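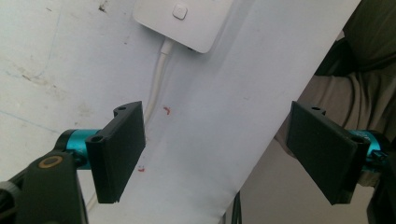

## Folie 6: Grappling-Statistik im Leichtgewicht

- Datenbasis: 1.161 Kämpfe, davon 959 mit vollständigem Rundenprotokoll
- Takedown-Quote nur aus diesen 959 berechnen – Rest ausblenden
- Kontrollzeit am Boden getrennt nach Runden zeigen

Überleitung zu Yae Kobori (Team Iltness): Clinch am Käfig.
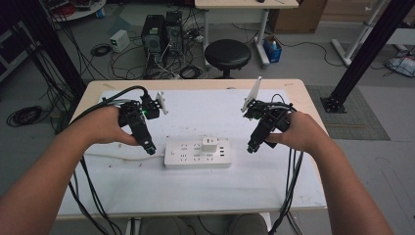 *Sprechzeit: 6 Minuten*

## Folie 7: Submissions

Galanis gegen Darko, Runde zwei: Guillotine-Versuch, 40 Sekunden gehalten. Griffwechsel erläutern, dann Fragen.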